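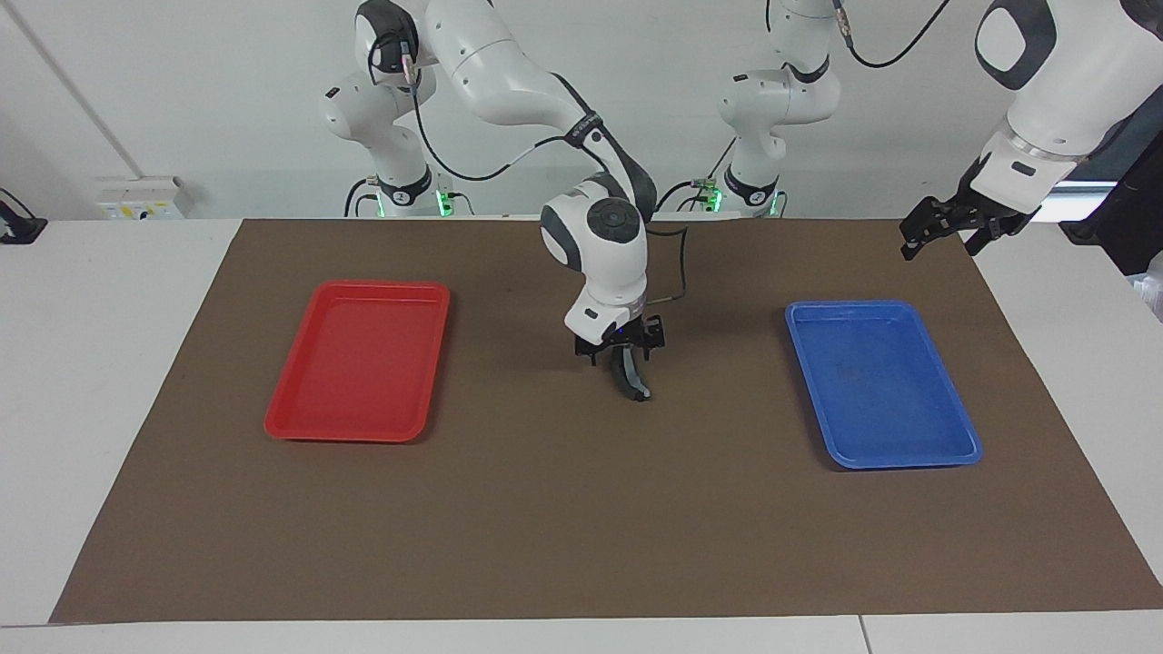

Red tray on the left, blue tray on the right, and a good stretch of brown mat between them.

Two-Tray Sorting: Your Questions Answered

We get a lovely stack of emails about the tray and mat sets, and many of them ask the same things, so Paraschiva Mocanu and I sat down with a pot of tea and gathered our answers in one spot. If yours isn't covered, please do write to us at Natumer and we'll have a go at it!

Why are the trays two different colours?
Mostly so you can say "red" or "blue" out loud and everybody at the table knows which one you mean. It's a small thing, but when you've got a helper beside you (or a grandchild, in my case) it saves a great deal of pointing. Any two colours will do, so long as you can tell them apart in the evening.

Does it matter what goes in which?
Not a bit. I put things still to be sorted in the red and finished things in the blue, and Paraschiva does it the other way around, and we've both been perfectly happy for years. Do pick one way and stick to it for the whole session, though.

How far apart should they sit?
Further than you'd think. Leave enough open mat in the middle to spread out a handful of buttons, beads or screws and still have room for your hands. You needn't line the trays up perfectly either; a bit of an angle can make the far one easier to reach.

Do I really need the mat?
You can manage without it, but a bare white tabletop can be hard on the eyes, and little things do love to skitter off it. A plain brown mat is restful to look at, and pale pieces show up nicely against it. Patterned ones are pretty, but you'll lose your beads in the flowers.

My mat arrived rolled and won't lie flat. Help!
Roll it gently the opposite way, let it go, then lay it out overnight with a few heavy books on the corners. If it's still curling after 2 days, drop us a line and we'll sort out another.

How do I clean the trays?
Warm water, a drop of dish soap and a soft cloth, and don't forget to run a finger around under the rim, where the dust likes to gather. Please keep them out of the dishwasher.

Can I buy just one tray?
You certainly can. Single trays are $4 each in either colour, and the mat on its own is $29. Sânziana Ursu looks after the orders, so pop a note in the comments box at checkout if you'd like two of the same colour and she'll set them aside for you.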